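3.2 Work Cell

The cell was built in the Jallham shared workshop and stands on a white tabletop enclosed by white wall panels. A black arm with a parallel gripper works from one side. Props for the Skakitz task set are a red cup, a clear glass beaker and a wooden rack holding test tubes of colored liquid (Figure 2, a and b). We recorded 67 trials in this layout. 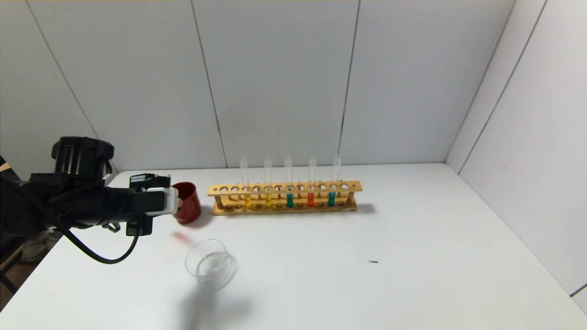 3.3 Gripper and Wrist View

Both fingers are dark, with a long recessed slot on the outside and a finely studded pad on the gripping face. A small camera at the wrist looks out between them, so the tips stay in view while the gripper is open. Views from the head and the wrist were logged together by the Sekix recorder.

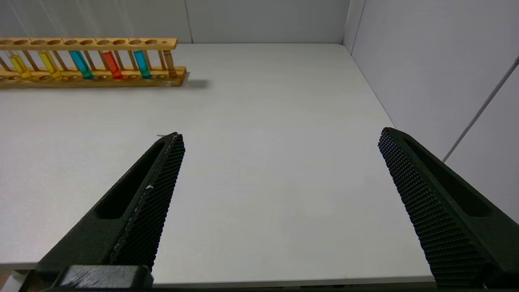

Of the 67 trials, 62 were kept for training. The rest were dropped for gaps in the log.

Figure 2. Work cell: (a) head view; (b) wrist view, gripper open.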